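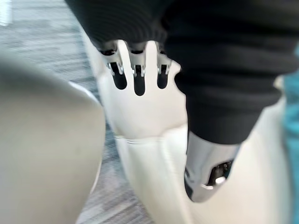 How to write a fan profile of a reality TV star (without copying everyone else's)

Posted November 6, 2022

I've been writing cast profiles for my little fan site for years now, mostly people off Hollis Heights, which if you haven't seen it is a lot of shouting in very nice kitchens. I get messages all the time asking how I go about it, usually from people who've started a page of their own and got stuck after "was born in". So I've finally sat down and written out what I do. It's long, sorry. Put the kettle on.

Watch before you read

My first ones were awful because I did it the other way round. I'd look up whatever was already out there, open a load of tabs, and write something that was basically those tabs in a different order. If one of them had the wrong home town, so did I.

Now I go back and watch the person's first episode and the reunion with a notebook on my knee. You'd be amazed how much people say about themselves in those first confessionals (where they grew up, what they did for a living, whether they get on with their mum) and then never mention again. Write down the series and episode next to every single note. I can't stress this enough! I once spent an entire evening looking for a throwaway line about a hairdressing course, and it was in an episode I'd already watched and not labelled.

Start a facts sheet

I keep mine in Nama, which is just the notes app I happen to use, but a spreadsheet or a paper pad is fine. One row for each fact, then a column for where I got it and a column for how sure I am. The rows I always start with are:

Full name, and any stage name
Date of birth
Where they grew up
Work before the show
Series they appeared in, and whether they were main cast or a guest
Other telly, films, modelling, music
Businesses
Relationships they've talked about in public
Children, only if they appear on the show or the parent talks about them

Then I leave blanks where I don't know. Blanks are fine. I'd much rather publish a profile with no birthday in it than one with a birthday I found on a site that also lists the person's height in three different sizes.

Sort your sources out

This is the dull part and it's the part that makes the difference. I go roughly in this order:

The person themselves, on the show or in a proper interview
The broadcaster's own cast page
Newspapers and magazines with a named writer
Podcasts (brilliant, but check who is talking and when it was recorded)
Other fan sites, and only as a hint about where to look

My rule is two separate sources for anything that might upset someone if it was wrong. Separate means separate, mind you. If a magazine says there's been an engagement and a website says "according to the magazine", you've still only got the magazine.

Social media is a funny one. I'll use a post from the person's own account if it's plainly theirs and still up. I won't use screenshots of deleted posts, and I don't take birthdays from people writing "happy birthday" underneath, as half of them are days late. I'm one of them.

A word about money and measurements

You'll have seen those pages with a net worth at the top in big bold figures. I used to have them as well. Then I tried tracing one back to where it came from and went round in a circle: each page was quoting the next one, and the last one was quoting the first. I took the lot down that weekend.

If a star has said in an interview what she was paid for something, you can quote that, with the interview named. Otherwise leave it out. Same goes for weight and dress size and all of that. People do search for it, I know they do, my stats tell me so. I still don't put it in.

Write the opening last

Everybody gets stuck on the opening, and I think it's down to trying to write it first. You don't know what the profile is about yet! Do the middle, then come back.

When you do get to it, say who they are and why anyone's heard of them, and be done. Something like: "She joined Hollis Heights in its second series and is best known for running the salon where most of the arguments happen." A reader who's landed on your page by accident now knows where they are, and a fan is nodding along.

Try not to say "popular" or "famous" or "has a huge following". They're reading about her. They'll have gathered.

Put the middle in order

I go by date nearly every time: early life, work before the show, the show, everything since. It's plain, but readers can find what they're after. The one exception is when somebody was well known for something else first, say a singer who turned up on a reality programme late in her career. In that case the singing goes straight after the opening and the telly follows.

For the show itself, don't recap every episode. Pick the storylines that changed things for that person. For a main cast member I might cover one or two for each series, and if there was a fallout, I say who fell out and what each side said it was over. I don't say who was right. I do have opinions (I have so many opinions) but they go in my episode chat posts, where people know to expect them.

Length creeps up on you here. I aim for 1,000 words for a main cast member and a good bit less for a guest. If it's running over, it's nearly always because I've started retelling a dinner party.

Mind your tenses and your dates

"She is currently filming" is true for a few weeks and then sits there being wrong for ever. Write "she began filming in November 2022" or whatever it may be, and it'll stay right. The same with ages. Give the date of birth if it's solid, or leave the age out completely. I went through my old pages once and found somebody who'd been thirty-six for most of a decade – lucky woman.

Watch out for "recently", "soon" and "new boyfriend" too. I do a search for those words before I publish.

Family and children

I'm stricter about this than I used to be. Partners who've appeared on camera get a mention. Partners who haven't get a mention only if the star has talked about them publicly, and even then I keep it short. Children's names stay out unless they're on the programme by name, and I never put schools or streets or anything like that. If someone emails to ask me to remove a relative who isn't in the public eye, I just do it. I don't ask for proof and I don't argue.

Pictures

Don't lift photos off other people's sites. I know everyone does it. I got a very stern email early on and had to go and have a lie down. Use press pictures where the terms say you may, or ones with a licence that lets you reuse them, and put the credit where people can see it. If I can't find one, the page goes up without.

Read it out loud

Before anything goes live I read it to the cat. Daft, but you hear the problems: three sentences in a row starting with "She", or a name spelt one way at the top and another way at the bottom. Cast names are a nightmare for this, particularly when somebody marries halfway through a series. Pick the name she uses in the credits, mention the other one once, and stick to it.

Then I go back to the facts sheet and tick off each row against the page. Anything on the page that isn't on the sheet either gets a source or gets cut. It takes me an extra half hour and I've never once done it without finding something.

Getting it online

My site is on Zutard, so I can only tell you how I do it there. I put the person's name in the page title exactly as fans would type it, add a one-line summary, and link to the other cast members the first time each comes up. Only the first time, or the page goes a horrible speckled blue. At the bottom I list my sources in plain text, with dates, and the day I last checked the page.

Tomia does much the same job if you're choosing between them. I moved off it because I kept losing my drafts, though a reader tells me she's never had any bother, so it may well have been me.

Keeping it up to date

Pick a time and stick to it. I go through every profile when a new series is announced and again after the reunion. Have a contact address on the page so people can tell you when something's off, and when they do, thank them and fix it that day if you can. I put a short note at the bottom saying what changed.

Things I get asked

Do you ever contact the stars? Sometimes, for a spelling or a date, through whoever handles their press. Most don't answer. A couple have been lovely.

What if two good sources disagree? I give both and say where each came from. If it's only something small, like which year she moved house, I leave it out.

How long does a profile take? Five evenings, if I count the watching, and I do count the watching.

Can I use your facts sheet layout? Yes, help yourself, no need to credit me. If you add a row that you think I ought to have, do send it over, as I'm still not happy with how I handle spin-offs.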